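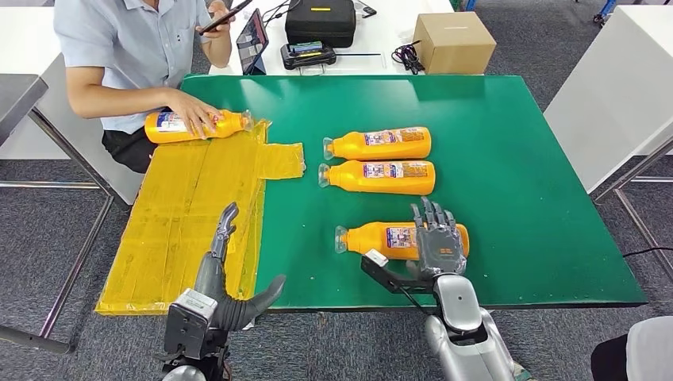 Four orange bottles, one robot hand on the job, one human hand otherwise occupied.

I have been driving for more than half my life and parallel parking for almost as long, and neither has prepared me for laying a bottle on its side next to another bottle by remote control. We call the robot Stana. Stana has perfectly good fingers. What Stana lacks is any opinion about where to put them, so for the length of a session the opinions have to be mine.

The task sheet from Dullport says: grasp the bottle, place it parallel to the others, caps facing the same way, release. A toddler would do it and then throw the bottle at you. My quota is 100 clean runs, and a clean run means no drops, no nudging the neighbors and no long pauses in which the operator visibly reconsiders her career. The pauses are my problem. The robot learns from everything I do, including the dithering, and last month's model picked up a lovely little hesitation just before each grasp. Everyone recognized it immediately. It was like hearing your own voice on an answering machine.

By run 16 I had stopped trying to close all the fingers at once. You bring the hand in from the side, let the fingers curl, and wait for the delay to catch up before you lift – if you lift early, the bottle rolls and you get to write "operator error" in Plundix, our logging software, which has a drop-down menu for it. Mine is preselected by now.

The other thing I've learned is to do it badly on purpose now and then, within reason. Start with the bottle a bit crooked, come in a bit low, fix it. If every run begins perfectly, the robot has no idea what to do with an ordinary afternoon. Some 300 runs in, I can report that starting crooked is the one part of the job I never had to practice.

Next up is standing them upright. I've asked for more coffee.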